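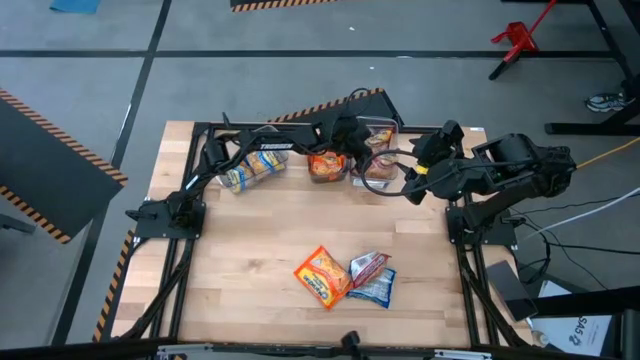 Cerkerham open day recordings: README and data card

Status: released as is, version 2
Date of this card: Sunday, May 2, 2021
Maintained by: Hennessy, software group

What this is

A set of 1038 recorded attempts at moving snack packets with a pair of robot arms over a table. The recordings were made at the Cluvix open day in Cerkerham. Each attempt has joint positions for both arms, gripper opening, video and a one-line result.

Please read the next two sections before you quote a success rate from this set. The one on the open day poster was 900 good attempts out of 1038, and we don't think it means what most visitors took it to mean.

How the attempts were made

A trained operator drove the arms for every attempt. Nothing in this release was done by a learned policy. The signs at the open day said "robots sorting snacks", and a fair number of visitors went home believing the arms were choosing for themselves. They weren't.

The task was to pick up a packet from the tabletop and put it in one of the clear plastic containers along the back edge. Either arm could be used. Packets were set down by hand between attempts, usually near the front or middle of the table, where both arms reach easily. Operators learned quickly which spots were awkward and stopped using them. We would have done the same with a crowd watching, but it makes the data easier than a real kitchen or shop counter would be.

What counts as a success

The result field has three values:

- good: the packet ended up inside a container
- partial: the packet was lifted, then dropped or left hanging on a rim
- fail: the packet was never lifted

"good" says nothing about which container. At the first Cluvix briefing, sorting by flavour was described as part of the task. The result field doesn't check it, so please don't call this a sorting dataset.

Retries are the other problem. An operator could go back for the same packet as often as they liked within one attempt, and it was still marked good if it went in eventually. We went through 200 of the good attempts by hand and found 121 that needed more than one grasp. We haven't checked the rest. If you care about first-grasp success, work it out from the gripper signal and ignore the result field.

Known problems

- Crinkly bags that fold over or overlap a neighbour are the hardest items in the set, and there are too few of them.
- Containers were not fixed down. Some shift or tip during a session, so don't hard-code their positions.
- Cables near the grippers can hide the back right container from the camera. Labels for that container are less reliable.
- Lighting is that of the open day hall. It hardly varies.
- People's shoes and other equipment turn up at the sides of the video. We did not mask them.
- Clocks on the two arms drift apart in longer files. The correction script helps – check the result yourself before training on it.

What we'd use it for

Warming up a model before you collect your own data, testing a loader, or looking at how people handle soft packaging through a two-arm rig. We would not use it to compare methods. We'd also be wary of any claim about unattended work based on these files, including the one in the visitor leaflet.

Planned changes

A repeat session at Plonthorpe is pencilled in for December, with fixed packet positions, a limit of one grasp per attempt and the result marked by someone who isn't driving the arms. If the rate holds up under those rules, we'll say so in this card.

Related

- Plonthorpe session plan (draft)
- Clock correction script: usage notes
- Cerkerham open day: visitor questions
- Hennessy labelling guide
- Changes since version 1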